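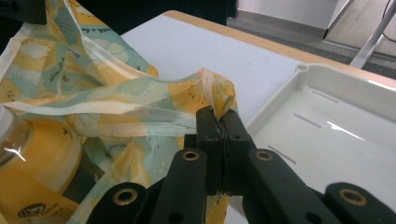

How long does homemade lemon curd keep in the fridge?

Two weeks is my limit, in a clean jar with the lid screwed on tight, though in our house it has never lasted that long.

I started making it in June when I had a bag of lemons going soft and no plans for the evening. My neighbour Aurélien swears by his gran's recipe, which uses 4 lemons, 3 whole eggs, an extra yolk and a frankly alarming amount of butter. I cut the butter down a bit the first time and regretted it, so now I just do as I'm told!

You want a low heat and a bowl over a pan of barely simmering water. Stir the whole time. I once wandered off to answer the door and came back to lemony scrambled eggs (I ate some on toast anyway, and I can't recommend it). When it coats the back of the spoon it's ready, even if it still looks a bit runny. It thickens up loads as it cools.

As for what to do with it, I'm a spoon-from-the-jar person, but it's lovely stirred into thick yoghurt or dolloped on a scone. My sister puts it in porridge and I was rude about that until I tried it.

Next up is lime, once I've bought some more jars. I lent my last two to Aurélien and I don't think they're coming back.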